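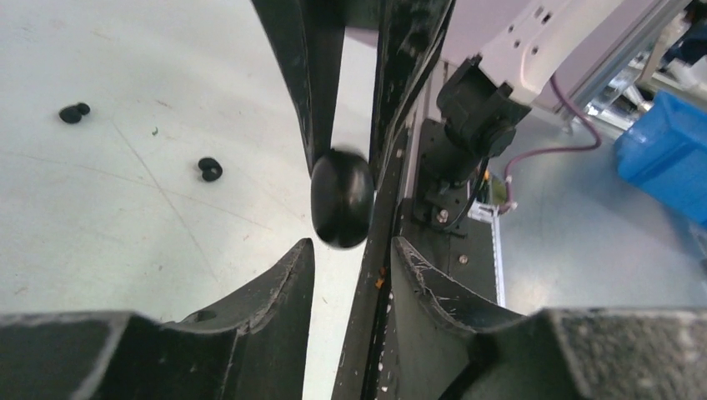 Page last changed: August, 9:40 pm

Still on the subject of the little black oval. I know, I know, I said yesterday I'd write about the curtains, and the curtains are still in their bag on the stairs, so there's nothing to write.

I have been calling it the bean. Naima calls it the pebble. It's black and smooth and so shiny that it picks up soft white light along its upper left and its lower rim, and I've spent way too much of this week wondering what it was ever for. It came out of the biscuit tin with all the other odds and ends from the hall cupboard (dead pens, a Grukell receipt for 585 of something, the print had faded off the rest, a key that fits no door we own) and of everything in there it's the only thing I wanted to keep looking at.

Aicha came by before lunch and I made her guess. She said worry stone, straight off, no hesitation. Her grandmother had one on the windowsill and you weren't allowed to touch it, which seems to me to defeat the purpose of a worry stone, but okay. Then she said or maybe a stopper from a bottle, and then she said or a weight for pickles, and after that I stopped taking her seriously and we had the last of the lentil soup.

Abdelghani thinks it fell off something. That's his theory for everything in the tin. He went through the whole lot at the kitchen table this afternoon saying "fell off the lamp, fell off the bike, fell off the dishwasher," and he was probably right about the dishwasher! We've had that rattle since spring. He put that piece in his shirt pocket and I expect to find it in the wash.

I did try the craft store, since Meenakshi said Pappas used to sell things like it by the scoop, for the bottoms of vases. I called and waited on hold through three songs and the young man said they hadn't carried vase filler since before he started. He was very nice about it. He asked me what color and I said black, and he said, "Oh, nice," as though I'd told him about a new car.

So now it needs somewhere to live. I don't want it going back in the tin. I tried the bathroom shelf and it looked like soap. I tried the dish by the front door where the change goes and it looked fine there, but Naima picked it up on her way out, the way she picks up everything, and I had to ask for it back. For now I've got it in the blue egg cup on my desk, and it sits there looking much more expensive than the egg cup.

The rest of the tin got sorted, more or less. Rubber bands in the kitchen drawer, screws to Abdelghani, buttons in the sewing box. The foreign coins are in an envelope for Celina, who will say she doesn't want them and then take them. I kept the Stamano matchbook because of the little sailboat on it. The padlock is set to 2107 (I found it out by trying our old house number backward, and I was so pleased with myself that I told everybody twice) and it works perfectly well, except we've got nothing to lock.

I've wiped out the tin and lined it with a paper towel and it's sitting on the counter with its lid off. It still smells of pencil shavings. Naima wants to put actual cookies in it, and I said give it a day or two.

Tomorrow: second shelf of the hall cupboard, which is mainly candles and that awful Wukier fan. Call Celina back about the coins. Bring the curtains up from the stairs, and see if the hooks are in the bag with them or if I left them on the counter at the store.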